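Haslow Customer Care
Ticket 2803
Product: Zudier two-person tent, gray fly, previous season's poles
Category: Water entry, floor and foot end
Status: Closed
Opened by: Halima Athumani

Summary submitted with the ticket: Water is collecting inside the tent at the foot end, on the left side when lying with the head toward the door. It has occurred on three trips. The tent was bought new, has been stored dry, and has not been washed with detergent. I request either a repair or instructions for finding the fault.

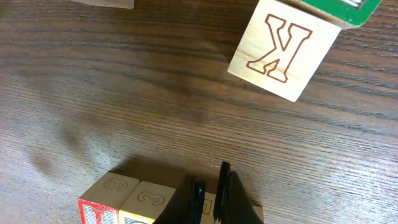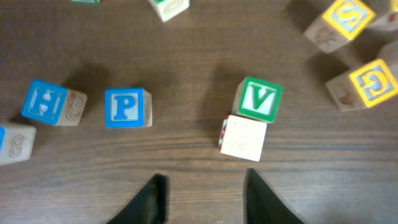
Jeptoo Temba: Thank you for contacting Haslow Customer Care. Water at the foot end of this model has three usual sources: condensation running down the inside of the fly, rain entering at a seam, and ground water coming through the floor. The remedy differs for each, and we ask that no sealant be applied until the source is known. Please reply with the following:

Whether it was raining each time water was found.
Whether the low vent at the foot was propped open.
Whether a footprint or ground sheet was used, and whether any part of it extended past the edge of the fly.
Whether the inner tent fabric was touching the fly at any point in the morning.

Halima Athumani: It rained on two of the three nights. On the third night the sky was clear and the amount of water was smaller, enough to dampen the end of a sleeping bag. The vent was closed on all occasions. I use a ground sheet cut from a larger tarp and I cannot say with certainty that it stayed inside the edge of the fly. I did not check whether the inner tent was touching the fly.

Jeptoo Temba: The clear night indicates that condensation accounts for at least part of the problem. A closed vent on a still night will produce water on the inside of the fly, and on the Zudier it runs to the lowest corner. This would not by itself explain the larger amount found after rain. Please carry out the two checks below at home, in the order given.

Check A, ground sheet
1. Pitch the tent on level ground with the ground sheet in place.
2. Walk around the tent and look for any part of the sheet visible beyond the fly.
3. Fold any excess under the sheet, toward the ground. An edge folded upward forms a gutter and holds water against the floor.

Check B, hose test
1. Remove the ground sheet and let the tent stand until the inside is fully dry.
2. Line the foot end with paper towels, pressed into both corners and along the seam between floor and wall.
3. Open the vent.
4. Direct a gentle spray from above onto the foot end only. Do not use a jet nozzle, as pressure can force water through sound fabric and give a false result.
5. Stop after a quarter of an hour and look at the towels. Note which one is wet first.

Halima Athumani: Both checks were completed on Saturday. The ground sheet extended past the fly along the whole of the left side, by the width of a hand. In the hose test, the towel in the left corner became wet. The towels along the seam and in the right corner remained dry. I repeated the test with the same result. The inside of the fly above the left corner showed a line of drops along the diagonal seam.

Status changed: Awaiting customer to Under review
Assigned: Faraji Sang

Faraji Sang: I have taken over this ticket for technical review. The result is clear and the work is appreciated. Two faults appear to be present. The ground sheet was collecting rain and should be trimmed or replaced. Separately, the diagonal seam on the left of the fly is letting water through.

Please look at the underside of that seam. A clear tape should be bonded over the stitching for its full length. Kindly report whether the tape is lifting, cloudy, cracked or missing, and over what length.

Halima Athumani: The tape is present but has lifted for 42 centimeters, beginning at the corner webbing. It is not cracked. The rest of the seam is flat. When I press the lifted part down it does not hold.

Faraji Sang: A lifted length of 42 centimeters is beyond what we would advise patching in the field with liquid sealant alone, although a sealant will serve for a short trip. There are two routes.

Route 1. The fly is returned to Haslow and sent on to the Somo workshop, which removes the lifted tape, cleans the seam and bonds new tape by heat. Only the fly is needed. The inner tent, poles and pegs should be kept at home.

Route 2. The seam is repaired by the owner with a seam sealant suited to the coating on the fly. The coating must be identified first. On the Zudier it is printed on the label sewn inside the stuff sack and again on the label at the foot of the fly. A sealant made for one coating will peel from the other within a few weeks.

Please be aware that Route 2 ends our ability to re-tape that seam later, as new tape will not bond over cured sealant.

Halima Athumani: I would prefer Route 1. Please confirm the cost and whether the fly must be cleaned before it is sent. I would also like to know whether the poles should be inspected, as one section does not seat fully.

Faraji Sang: There is no charge for re-taping in this case. The tent is within its cover period and lifted tape is treated as a fault in manufacture. Return postage is paid by Haslow. The owner pays for outward postage.

Preparation of the fly:
Shake out loose soil and grass.
Sponge any mud with cool water. Do not use soap.
Dry completely, preferably overnight on a line out of direct sun. Flies received damp are held back from the workshop queue until dry.
Tie a piece of bright thread through the webbing loop at the affected corner.
Write the ticket number on a slip of paper and place it in the bag.

With regard to the pole, please state which section is affected and whether the gap closes when the pole is laid straight on the floor.

Halima Athumani: It is the second section from the foot on the longer pole. There is a gap the thickness of a coin when it is laid straight. With the pole bent in the tent the gap closes on one side only.

Faraji Sang: A gap on one side under load will in time split the end of the tube. Please do not use the pole in wind. The cause is most often grit inside the tube or a slight flare at the tube mouth. Draw the section apart, wipe the insert with a dry cloth, tap the open tube against the palm of the hand and try it again. Should the gap remain, a single replacement section will be sent with the fly. The cord need not be cut at our end, and instructions for threading the new section are included in the packet.

Halima Athumani: The tube was tapped out and a quantity of sand came from it. The section now seats fully. No replacement is required. The fly was posted this morning.

Internal note, Custódio Sampaio: Fly received and entered for the Somo workshop. Dry on arrival. Thread present at left foot corner. On inspection the tape is lifted as reported, and there is early lifting on the matching seam at the right, which did not show in the customer's test. I recommend that both be done together. The guy-line loop at the same corner has three broken stitches and will be re-sewn.

Internal note, Custódio Sampaio: Work complete. Both diagonal seams stripped, cleaned and re-taped. Loop re-sewn. Seams held under the spray rig for 58 minutes with no water on the inner face. Fly left to dry before packing.

Status changed: In workshop to Returned

Faraji Sang: The fly has been sent back to you. In addition to the seam reported, the matching seam on the right was re-taped and one guy-line loop was re-sewn. Please allow the fly a night on the line before packing it tightly, and repeat Check B at your convenience with the ground sheet removed.

For future use, the low vent should be propped open in all but driving rain. The ground sheet should sit inside the edge of the fly on every side. A shaped footprint for this model is sold under the Zeman name, but a trimmed tarp will perform the same function.

Halima Athumani: The fly arrived in good order. I repeated Check B twice and all towels remained dry, including those in both corners. The tarp has been trimmed. I have since used the tent for one night of steady rain with the vent open. There was a light film on the inside of the fly in the morning and the floor was dry. I am content for the ticket to be closed.

Faraji Sang: Thank you for confirming. A light film is to be expected and can be wiped off with a cloth before packing. The ticket will be closed. It may be reopened by replying to this thread should water be found again at either corner.

Status changed: Returned to Closed

Note added after closure, Joyce Mbwambo: Linked to the product record for the Zudier. Care staff handling reports of water at the foot end are asked to request Check A and Check B in the first reply, and to ask about both diagonal seams even where only one is mentioned.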